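Guides and Manuals | Trail Users | Unpaved Paths

Rasstead Embankment Path: User Guide
Section 4. Preparing for and Using the Unpaved Path

May edition
Prepared by Marit Wallin, Path Access Office 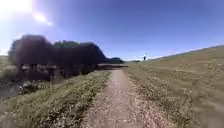
This section applies to walkers, runners and cyclists using the unpaved path between the Rasstead gate and the Skullton road crossing. The path is 3,000 meters long and is open from dawn until dusk. It has no lighting, no drinking water and no restrooms. Users who have not traveled the path before should read 4.1 through 4.5 in full before setting out.

4.1 Before You Leave

1. Check the notice board at the Rasstead gate for closures. Closures are also posted at the Skullton end.
2. Carry drinking water. The nearest tap is at the Stisevberg parking area, 300 meters from the gate.
3. Wear closed shoes with a firm sole. Sandals are not recommended on gravel.
4. Apply sunscreen and wear a hat on clear days. Long parts of the route are open to the sun.
5. Tell another person which gate you will leave by and when you expect to return.

Note: The parking area is locked at 8:00 p.m. Vehicles left inside cannot be released until 7:00 a.m.

4.2 Cyclists: Setting Up the Bicycle

1. Inspect both tires for cuts and embedded stones.
2. Set tire pressure within the range printed on the sidewall. A setting toward the lower end of that range gives better grip on loose grit.
3. Spin each wheel and check that it does not rub against the brake or the frame.
4. Squeeze each brake lever in turn and push the bicycle forward. The braked wheel must not roll.
5. Tighten racks, bags and bottle holders. Small parts that are secure on pavement often shake free on packed earth.
6. Confirm that the bell can be heard and can be reached without letting go of the handlebar.

Caution: Do not exceed the maximum pressure marked on the tire.

4.3 Traveling on the Path

1. Keep to the right, except when passing.
2. Hold a steady line on the firm earth. If you need to cross a wheel rut, slow down first and cross it at a clear angle. Riding along the lip of a rut may turn the front wheel.
3. Watch the edges. The border between gravel and grass is soft in places, and tufts may hide a drop or a stone.
4. Look well ahead. On straight portions other users can be seen from a long way off, but their direction of travel may be hard to judge at that distance.
5. Ring the bell or call out before passing, and pass at walking speed.
6. Do not stop on the line of travel. Move to the side and bring the bicycle with you.

Caution: When the sun is low, shade from trees and shrubs may conceal a person on foot. Reduce speed before entering shade, and remove dark glasses if necessary.

Caution: Brake gently on loose stones. Use both brakes together – hard use of the front brake alone may cause a fall.

4.4 Grass Slopes and Planting

1. Stay off the embankment. The turf is thin near the path and wears through to bare soil quickly.
2. Do not ride or slide down the slope under any conditions.
3. Keep dogs on a leash. Ground-nesting birds use the longer grass.
4. Do not light fires, stoves or cigarettes. Dry grass ignites easily.
5. Take all litter with you, including fruit peel.

Note: Mowing is carried out in stages under the direction of Caradog Wogan, Grounds Supervisor. Uncut areas are intentional and need not be reported.

4.5 Reporting Damage

Report washouts, fallen branches and deep ruts to the Path Access Office. Numbered posts stand beside the path, beginning with post 1 at the Rasstead gate and ending with post 73 at the Skullton crossing.

1. Move to a safe position before making a report.
2. Read the number on the nearest post.
3. State the post number, the type of damage and whether the path can still be used.
4. Leave large branches and stones where they are. Small items may be moved to the side if this can be done safely.

Reports received before 11:00 a.m. are normally reviewed the same day. Sarita Rana is responsible for surface repairs, and Vikas Semwal for gates, posts and notice boards.

In an emergency, call the emergency services first and give the post number together with the name of the nearer gate. Service vehicles enter from the Skullton end. Users should clear the path when a vehicle approaches – bicycles included – and wait until it has passed.

Groups and organized events require written permission. See Section 5.

Last updated: May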